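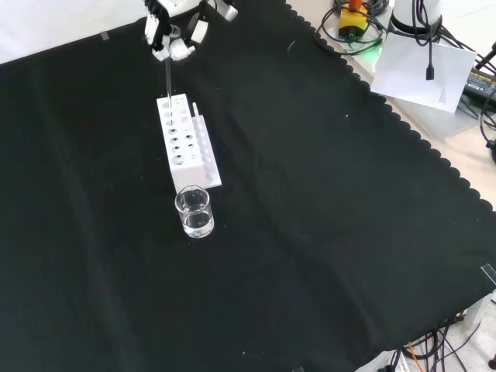 I have spent the better part of my working life in university labs that measure things, mostly at radio frequencies, and I've come round to an opinion that gets me funny looks at conferences. I think we should stop buying new equipment for a while. Not for ever! Just long enough to learn what the stuff we already own is telling us.

Let me explain how I got there, and bear with me, it involves a cable.

Last December our group at Drodberg was trying to characterise a little patch antenna, nothing exotic, the sort of thing a good undergraduate could design in an afternoon. The simulation said one thing and the chamber said another. The gap wasn't enormous, but it was bigger than we could wave away, and it moved. You'd measure in the morning, have lunch, measure again, and the resonance would have wandered off like a cat. We spent weeks on it. We redid the mesh. We argued about the permittivity of the substrate (everyone argues about the permittivity of the substrate). Someone put in a request for a new analyser.

It was the cable. One connector had been done up so many times, by so many hands, with and without the torque wrench, that it had worn. A new one cost us less than the biscuits for the annual review.

I don't tell this story because it's unusual. Anyone who works with microwaves has one just like it, and most of us have several. What bothers me is the order in which we looked. We suspected the software first, then the material, then the expensive box, and the cheap dull thing that gets handled every day came last. We'd have had a new analyser on the bench, attached to the same bad cable, and I suspect we'd have written a paper about it.

Now, I do understand why labs buy kit. Funding arrives in lumps, and the lumps have rules. You can have a great deal of money for an instrument and almost none for the person who keeps it honest. When I was at Rendard we had a capital budget that had to be spent by the end of the financial year and a consumables budget that ran out by Easter, every single time, so for a good stretch of each spring we had beautiful machines and no adaptors to connect them with. I once borrowed a 30 dB attenuator from the teaching lab downstairs and kept it for two years. (I did give it back. Eventually.)

And there's the matter of how it looks. A visitor comes round, you walk them past the chamber, the racks, the probe station, and they nod. Try walking a visitor past a calibration log. I have done it, with real enthusiasm, and I watched a perfectly nice man from a funding body look at the fire exit.

But the log is where the science is! Ours now runs to 3,169 entries, going back to before I joined, and I'd save it from a burning building ahead of most of the hardware. It tells you which probe drifts when the heating comes on. It tells you that the positioner has a slight stickiness at one end of its travel, and that it had the same stickiness under its previous owners. Some of the early entries are in pencil and somebody, years ago, typed them all in by hand, for which I'd like to shake them warmly by the hand and buy them a drink.

The other thing I'd spend money on is repetition. A result that has been measured once is a rumour. I'd far sooner read a paper with one antenna measured on 13 separate occasions, by different people, taken down and put back up each time, than one with a dozen lovely designs measured once each on a good day. You hardly ever see the first kind. Referees don't ask for it, students don't get a thesis chapter out of it, and it's boring to do. I know it's boring, I've done it. By the ninth go you start to resent the tripod.

A friend at Figueroa, a small place that does very good work on materials, thinks I'm being sentimental. The argument goes that instruments really have improved, that a modern one will catch half the mistakes I'm complaining about, and that it's easy for someone with a decent lab to tell everybody else to make do. The last part stings a bit, because it's true. If you're starting from nothing you need the box. You can't torque a connector you haven't got. And I'll admit that when the bands you care about creep up and up in frequency, there comes a point where the old analyser simply doesn't go there, and no amount of careful bookkeeping will make it.

So I'd put it this way. Buy the box if you can't see the thing you're trying to see. Don't buy it because you don't believe what you're seeing. Those are different problems and the second one follows you home.

I'd also like a word about automation, while I'm complaining. It's being sold to us as the answer to all of this, and I'm fonder of it than you might expect. A machine that does the same thing the same way 500 times is exactly what I've been asking for. It doesn't get bored and it doesn't skip the warm-up to catch a train. We set up a scripted overnight run under a project called Nurkex, and the first batch of data was the tidiest I'd ever seen from that chamber. It was also wrong, all of it, by the same amount, from a reference plane set in the wrong place at teatime. Very repeatable, mind you. A person would probably have noticed around the third sweep and sworn.

We kept the script. We added a check standard that goes in at the start and again at the end, and if the two don't agree the whole night gets thrown away, which hurts, and which has happened more often than I'd like. The students hated it for a term. Now they're the ones who put a check in the middle as well — I didn't ask them to.

What I'd want from a funder, if one were ever daft enough to ask me, is a small steady pot that can only be spent on dull things. Cables. Torque wrenches, plural, because they walk. A technician on a proper contract, with a pension, who's allowed to say no to professors. Time on the chamber that is booked for checking and can't be pinched by whoever has a deadline. I've written that into the last few proposals under various headings, and it's been the first thing cut from every one of them, but the next call closes in the spring and it's going in again.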